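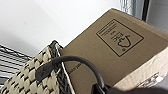 ## Re: [border-policy] Jesano-Lakska transit agreement, renewal terms

Fri 12 April

Replying to the list and not just to the Drornton address, as two other people wrote to me with the same question after the last digest.

> The press coverage says Jesano gave in on the transit fees and got nothing back. I have read the summary the Lakska foreign ministry put out and it looks that way to me too. The fee per truck goes down, the inspection rules stay as they were, and the loan for the Dmytriv bridge isn't mentioned at all. If the loan was the real subject of the talks, why is it missing from the text? And has anyone seen the annexes? I can only find the main document. I'm supposed to write two pages on this for our trade group and I don't want to repeat a newspaper line if it's wrong.

Taking these in a different order.

### The annexes

There are four. Annexes A and B are on the Jesano customs site, under the old page for the previous agreement, so a search for the new title won't find them. Go to the previous agreement and scroll to the bottom. Annex C is the fee table. Annex D is the schedule of joint inspections, and I have only seen it in Lakskan. I can read it well enough to follow the dates and the place names, but I would not quote my own translation in a paper. If someone on the list reads it properly, please check section 2, where the word for "shared" could also be read as "alternating." That makes a difference. Under one reading both sides have officers at Dmytriv every day. Under the other they take turns.

### The fees

The fee does go down. The newspapers have that right. What they left out is that the old fee was only charged to trucks registered in Lakska, and only on loaded trips. The new one is charged on every commercial vehicle over the weight limit, loaded or empty, from either country or from anywhere else.

The Jesano customs office logged 429 paying trucks through Dmytriv in the last full week of December. The total number of commercial vehicles in the same week was 1273. So the old fee reached a third of the traffic. I don't know how many of the others would be over the weight limit, and the customs office doesn't publish that. You can't work out from these numbers alone whether Jesano takes in more or less than before. It is possible that it takes in more. The claim that it gave the money away needs somebody to show the arithmetic, and I haven't seen it done.

One caution about that week. It was the week before the holidays and it was busy. A quieter month would give a lower count, and maybe a different split between loaded and empty.

### The loan

The loan isn't in the text, and I don't read much into that. It was never part of the transit agreement. It's a separate contract between the Lakska state bank and the Jesano roads authority, signed under the last government, with its own court of arbitration and its own repayment dates. A transit agreement has to go to both parliaments. Changes to the bank contract don't. If either side wanted to change the terms of the loan, putting them in the transit agreement would have been the slow and public way to do it.

The two are connected in practice, of course. Repayment is supposed to come from bridge tolls. Tolls depend on traffic. Traffic depends on how long trucks wait at inspection. Anything in Annex D that shortens the line at Dmytriv helps Jesano repay on time, and that's also good for the bank. I would look there before looking for a secret side letter.

The original contract has a grace period of 18 months from the opening of the second lane. The second lane opened late, and the two sides don't agree on which date counts. Lakska uses the day of the ceremony. Jesano uses the day the weight restriction was lifted. I have not found anything saying this has been settled. If you put one sentence about the loan in your two pages, I would make it that one.

### On the word "concession"

I'd be careful with it. In the Jesano press it is used for any change the other side asked for, even when Jesano had asked for the same thing earlier. The single fee is an example. The Jesano hauliers' association wanted a single fee in its submission before the first round of talks, because its members were tired of proving which trips were loaded. Then Lakska proposed it in the third round and it was reported as a Lakska demand.

The other direction happens as well. Lakska papers described the inspection schedule as a win, and most of it is copied from the pilot scheme that Jesano was already running at the northern crossing.

I'm not saying the deal is balanced. Lakska is the larger economy, it is the lender, and the road to the coast runs through it. A government in that position doesn't have to push hard to get most of what it wants. But the text itself is duller than the coverage, and a reader of your paper would be better served by the dull version.

### What I would still like to see

- The traffic forecast used for the bridge. The figure that gets repeated is 3000 vehicles a day, and I can't find its source. It appears in a speech and in a lot of articles that quote the speech. It may include passenger cars, which pay a much lower toll.
- A clean English text of Annex D.
- The minutes of the joint commission's winter meeting. They were promised for the website and are not there. The page has the agenda and a list of documents received, with no links.
- Anything from the Dmytriv town council. The inspection yard takes up land the town wanted back, and the council objected in writing at one point. I don't know if it got an answer.

### Votes

Since it was asked off list: the Lakska parliament votes first. Jesano's committee on foreign relations has said it will wait for that vote before it schedules its own. The previous agreement stays in force until both have voted, including the old fee, so nothing changes for drivers yet. A couple of freight sites have already posted the new table as if it applied. It doesn't.

If the Lakska vote slips past the summer recess there is an extension clause in Article 11, which needs only an exchange of notes. It was used once before. I would expect it to be used again if the calendar gets tight, and I wouldn't treat that as a sign of a crisis.

Please send corrections to the list so that they end up in the archive. I can send my working notes on Annexes A through C to anyone who wants them. They are plain text, partly abbreviated, and the page numbers refer to the scanned version, which is two pages off from the one on the customs site.

> P.S. Is the reading list from the Drornton meeting still up somewhere? The link in the footer is dead.

It moved when the archive moved. Look under Files, then Meetings. The bridge contract is in the same folder, minus its last page, which was missing from the copy we were given.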